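Curing cabinet, notebook 2
Feb 6, 2022

Cabinet behaving badly again. Came in to find the door beaded with damp on the inside and the fan off. The Gorik controller was showing a cheerful green light and the word READY. Ready for what, it doesn't say. Switched off at the wall, swore, switched on again, fan came back. I have written "loose relay?" in this book before, in August, with the same question mark, and I see I did nothing then either.

Total hanging weight this morning 3635 g, drip tray not included (I included it last time, so ignore the graph on the cupboard door between the two pencil crosses. The batch did not put on weight overnight, however pleased I was with it).

Salami by the door is down to 297 g and feels firm all the way along. The ones at the back are still soft in the middle, with a skin on them like a drumhead. Classic case hardening: outside dries too quickly, inside has no way out, everyone sulks. Cause is almost certainly the fan, which blows straight at the back row when it blows at all. Rotated the lot, back to front. Should be doing this every time the door is opened. There is a note on the door saying so, in my handwriting.

Target remains 30% loss before anything gets sliced. This is a rule. Whoever took the end off the fennel one, the cut face has dried to leather and you have spoiled your own lunch as well as mine.

Moved the Mullora humidity gauge from the top shelf to the middle. It reads lower there, so either the middle is drier or the gauge dislikes being moved. Did the salt test on it to be fair: damp salt in a bottle cap, gauge and cap sealed in a bag together, left alone until it settles. It should come to rest at 75 and it sat stubbornly above. Have put a strip of tape on the front saying READS HIGH. Cheaper than a new gauge.

Colour notes. I have been describing colour in this book as "good", "quite good" and, on one page, "ham". None of this helps anybody. From now on: write down the actual colour, note any streaks and which side, and look at it by the window, as the strip light makes everything look like it died of something.

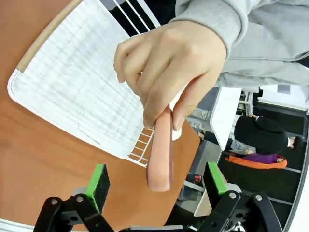

Muted salmon pink, darker reddish-brown streak down one side.

On mould: white and powdery on most of the front row, smells of mushrooms and cellar, all fine. One patch of green near the string on the long one. Wiped with vinegar on a cloth, dried, hung it on its own at the bottom where it can think about what it's done. If the green returns, it goes in the bin. No appeals. Black goes in the bin straight away, and the cabinet gets scrubbed.

Casings. The Prevex ones came out of their soak five minutes sooner than the packet wants, by accident (phone), and they went on the nozzle better than any I've done by the book. Not going to build a theory on one batch. Going to do it again next time, though, and call it an experiment. The older casings from the bottom of the salt tub have gone brittle at the folds and split twice. Kept them anyway, out of what I suppose is loyalty.

Pricking: the needle wheel needs cleaning out between batches, properly, with a brush. There was a crust in it. I'll say no more.

The Ostermann mincer plate is blunt. Fat smeared on the last run instead of cutting clean, and you can see it in the slice, a greasy fog where there ought to be white dots. Partly my fault for letting the meat warm up while I looked for the other plate. The other plate is in the drawer with the batteries. It has always been in the drawer with the batteries.

To do:
Relay. Open the Gorik box, unplugged this time.
Bit of card in front of the fan so it stops picking on the back row.
Get the mincer plate ground, or buy one.
Weigh everything again before the next rotation, WITHOUT the tray.
Salt test again once the gauge has sat for a while.
Label the bottom shelf so the green one isn't mistaken for a treat.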